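Eggs on the table: a morning at Stukeo

I'd been promised cake, which is how most people get me to drive anywhere before ten o'clock. The woman who runs the egg side of Stukeo had written to me in the spring, after I grumbled on these pages about cracked eggs in my shopping, and she said (very politely) that I was probably doing it all wrong and would I like to come and be shown. It took me from April until now to get there. She asked me not to put her name on the internet, so she'll just be "she" all the way through, and I hope you'll forgive me if it gets confusing.

Stukeo is a farm shop with a kitchen at the back, up the lane past Dunne, and if you've only ever stopped for the sausage rolls you'll have missed the best bit. The eggs come down from Kullard, the farm on the hill, and they get looked over and packed before they go out on the shelf. She has been doing it for longer than I've been writing this blog.

"People think it's a dull job," she said, putting the kettle on before I'd got my coat off. "I love it. You pick up an egg and it's a nice weight in your hand and it's a nice colour. What's dull about that?"

I asked her what she thought of my cracked eggs. She wanted to know where I kept them in the car, and I had to admit they go in the footwell with everything else, usually under a bag of potatoes. She shut her eyes for a moment.

"On the seat," she said. "With a jumper round them. They're not going to complain about having a seat."

We got talking about boxes next, because I'd brought a stack of old cardboard ones with me as a sort of peace offering. She was pleased to have them but told me she prefers the clear plastic sort for eggs that are going to be sold loose from the bowl. I'd always thought of cardboard as the proper, old-fashioned choice, so this surprised me.

"You can see what you've got," she said. "With cardboard, you get customers opening every lid in the pile and prodding about, and that's when things get dropped. With the clear ones they have a look through the top and off they go. And I can rinse them and dry them and have them back again. Cardboard's lovely until it gets damp, and then you may as well put your eggs in a wet hat."

She does still use cardboard for the big orders. There's a maker called Clokel who does the trays she likes, and when I asked how many eggs she'd put through in her busiest week she went off to find the book, because she wasn't going to guess at it. It was 2,592. I said that sounded like an awful lot of omelettes and she said it was nearly all cake — there'd been a fête and two weddings, and everyone within ten miles had decided to bake at the same time.

"I didn't want to see a sponge for a month after that," she said, cutting me a slice of sponge.

Her way of packing is slower than I expected. She keeps a few eggs at a time in a shallow bowl and never piles them up, and she moves them across to the box one by one. I'd have had one in each hand and probably one under my chin.
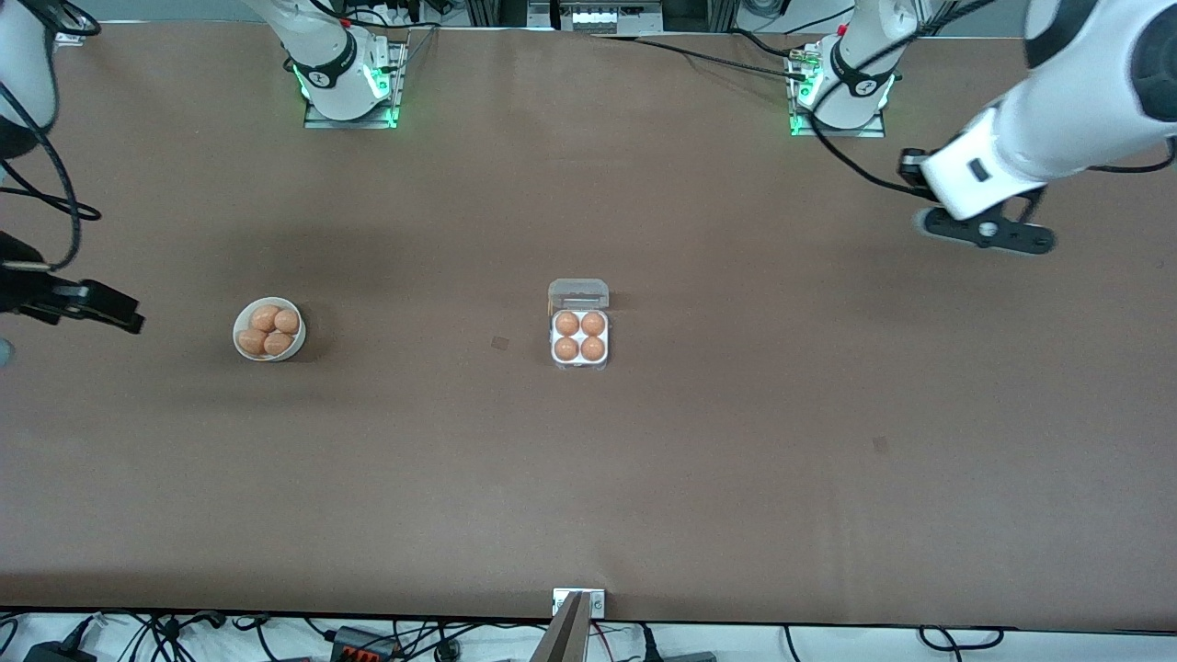
Which end of the egg should go down in the box?

The pointed end. The air pocket sits at the rounder end, and with that at the top the yolk stays nicely in the middle and the egg keeps better.

I'd honestly never given it a thought. I've been putting eggs back in the box any old way round since I was tall enough to reach the fridge. She told me not to fret over one or two, and that if I was going to eat them within a few days it would hardly matter, but she does all hers the same way and says it looks smarter on the shelf too.

The bowl got me curious as well. I have a wire basket at home, shaped like a chicken (a present, I didn't choose it, though I've become fond of it), and I wondered if she'd approve.

"Baskets are pretty," she said, in the voice people use about other people's curtains. "But wire's hard, and when you put an egg down on top of another one in there you're tapping them together every time. A bowl with a bit of room in it is fine. You want to be able to get your fingers round the egg without moving its neighbours. If you've got to dig, you've got too many in."

So the chicken is on probation.

I wanted to know how she tells when a shell has gone, given that some of my cracks don't show until the egg is in the pan and half the white has wandered off. She said she looks first, all the way round, with a good light behind her, and then she listens. She takes 2 eggs, holds them close to her ear and touches them together ever so gently. Two sound shells make a clean little click, and a cracked one sounds flat, like a chipped cup. I tried it myself and heard no difference whatsoever, and she said it took her ages as well, so I'm going to practise.

And washing? I do wash mine sometimes, if they've come from a neighbour and have a bit of the henhouse on them. She pulled a face.

"Don't put them away washed," she said. "There's a coating on the shell that does a job for you, and you're rubbing it off. If there's a bit of straw stuck on, brush it off dry. If it's really mucky, I wouldn't put it in the box at all."

We had more tea. I asked whether she ever gets bored of eating them, and she told me she has one boiled egg on a Friday and otherwise leaves them alone. She likes it with the yolk just set, too much salt and toast cut into squares, because she thinks soldiers are silly. I think she's quite wrong about the soldiers and I told her so.

Before I left she packed me a box to take home, brown ones, all with their pointy ends down. She wouldn't let me carry it to the car until I'd shown her there was a clear space on the passenger seat. There wasn't, to begin with. I had to move a library book, a flask and a pair of wellies into the back while she stood in the doorway holding the eggs.

They got home without a mark on them, jumper and all. I had two scrambled for lunch and I've started a list of what to do with the rest, with a lemon curd at the top of it. She's given me her recipe for that, written on the back of a Clokel invoice, and I'll type it up here as soon as I've worked out whether that's a one or a seven next to the lemons.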